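July 16, 2025. Laundry folding, bedroom set-up, second go at the Dornum method

Cadi wants the Dornum fold written up as our default for the clothes work. I said I'd give it a fair run before agreeing and this is me doing that, though I went in doubtful and haven't come out much different.

The claim, as I understand it from her sheet: fold everything to the same width, heavy stuff first, light stuff last, and the pile will stand up by itself on a soft surface. It probably does on a table. The trial in May was on a table, and the write-up skips over that. A bed with a comforter on it is another matter. The surface gives wherever anyone sits or leans, and whatever you put down tilts towards them.

Other gripe is with the "same width" rule. A navy thing with that much fabric in it doesn't want to be the same width as a T-shirt. You can force it, but then it's twice as thick and the next item rocks on top. Left to itself it spreads out and makes a decent base. I'd rather have the spread. Madalena disagrees and thinks I'm folding it badly. Possible.
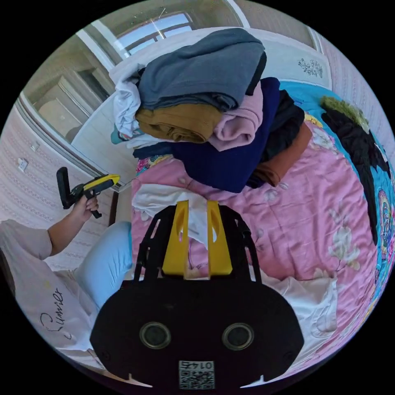 Colour order I can't see the point of at all. The sheet has dark at the bottom and pale at the top, "for ease of finding". Fine if you know what you're after, but anyone hunting for the black one still has to lift everything off it. Grey, mustard and dusty pink near the top is pleasant to look at and that's as far as I'd go. Not putting it in the method.

The whites. Still no agreed place for the white sheet. Bunched up next to where you're working it's in the way, and folding it first uses up the flat space you need for everything else. Cadi says do it last with two people. Griffiths notes say do it first, alone, on the floor. Neither of them gives a reason. Try both before anybody writes "best practice" again.

Timing: sheet says 8 minutes for a full basket. I don't believe it. The Carkia run logged 259 seconds for tops only, no trousers, no bedding, and those were new tops out of the packet with the creases already in them. Things that have been through a real wash don't lie like that. If the 8 came from the same batch then say so on the sheet.

Also the 93 per cent "still neat after moving" figure. Moved how far, and who judged neat? Madalena went looking in the Trullell folder and found a total of 100 moves but nothing on what counted as a fail. A pile with one sleeve hanging out, is that neat? I'd have said no. She'd have said yes.

What I would keep: heavy at the bottom. Smoothing the comforter before starting, which we keep forgetting. Leaving a clear strip along the edge so whoever is sitting there isn't pulling on the stack when they shift.

To do
- ask Cadi which surface the 8 minutes was on
- repeat with comforter off, sheet only
- white sheet first / white sheet last, same person both times
- get Madalena to fold the navy one her way and leave it overnight
- new pegs (nothing to do with this, but we're out)

Not signing off the default yet. Happy to be shown wrong on the bed, with ordinary washing.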